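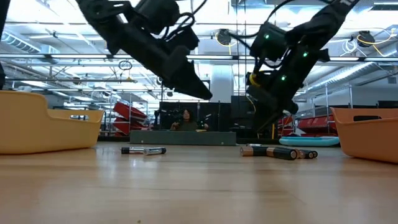
Keisha Ostrowski asked why the cells need sorting at all when they end up at the same recycler. The recycler takes them by chemistry and by size, and a mixed load goes to the back of the line and is charged at the higher rate. Sorting before pickup takes one person part of a Friday afternoon. That is the whole argument for it.

Household battery sorting: gallery and notes

This page covers the bench stage of battery collection at the Flasthorpe site. Cells come in from the drop tubes at the Cudus building and the Pisharody library branch, and are brought over together. The notes apply to loose cylindrical cells. Packs, button cells and anything with leads attached go through a separate intake and have their own page.

Bench, two bins

The picture at the top of the page has a few cells on the wood surface between a pale yellow-tan bin and an orange one. Some are copper and black, and two others lie end to end, one of them black with a silver band. Wrapper color is a fair first guess at the brand and a poor guide to the chemistry. Read the printed label every time.

Bins

The bins are plastic, with handle openings. Do not substitute metal trays, even for a short run. A cell that still holds a charge can short across a bare metal surface, and a nine-volt block will do it with both terminals at once. Fill to no more than two thirds of the depth. A full bin of D cells is heavier than it looks and the handle opening is where the plastic will crack first.

At Flasthorpe the bins are assigned at the start of each run and the assignment is written on the tape strip at the end of the bench. Color has no fixed meaning from one run to the next. If the strip is blank, ask before putting anything in.

Spacing on the bench

Lay cells on their sides with the labels readable. Loose cells roll, and a bench that is slightly out of level will send the AAs to one corner. The Flasthorpe bench was shimmed in November and is now good enough for D and C cells. AA and AAA still move if the bench is bumped. Put down a strip of felt if you are working through a large batch of the small sizes.

Tip out no more than 20 cells at once. With more than that on the surface, the smaller ones end up behind the larger ones and get missed.

Reading the label

Alkaline cells are usually marked as such on the wrapper, and many carry a code beginning LR. Zinc-carbon cells are often marked "heavy duty" and the code begins with R alone. Nickel-metal hydride cells say NiMH and give a capacity in mAh. Primary lithium cells in AA size are noticeably lighter in the hand than alkaline cells of the same size, but weight is a prompt to read the label and does not replace it.

If the wrapper is missing or the print has worn off, the cell goes in the unknown tub. Guessing costs more than the tub does. The last load returned by the Irnanberg depot was rejected over 11 cells, all of them unmarked and all placed with the alkalines.

Terminals

Tape the positive end of every lithium cell before it leaves the bench. Clear tape is preferred so the label stays readable. Nine-volt batteries get tape over both terminals regardless of chemistry. Alkaline AA, AAA, C and D cells do not need tape under the current depot rules. Check the sheet by the door, as the rules have changed twice.

Leaking and damaged cells

White or bluish crust at one end of an alkaline cell is potassium carbonate from leaked electrolyte. Wear gloves, bag the cell by itself and wipe the bench with a damp cloth. Do not scrape the crust off. Any cell that is swollen, dented through the can or warm to the touch goes straight into the sand bucket outside, and the run stops until the bench has been checked.

Weighing and pickup

Weigh each bin on the floor scale with the lid off and subtract the tare marked on the base. Record chemistry, size group and net weight on one line. Bins below 2 kg are held over to the next pickup and stay on the lower shelf with their tape strip attached. The Irnanberg truck loads from the side door at 2 p.m. Nearly full drums should be closed out that morning and a new liner started, so that there is something to sort into while the truck is being loaded.

Corrections to the label codes can be left in the log at the end of the bench. The table for older zinc-carbon codes is still being checked and will be added to this page when it is complete.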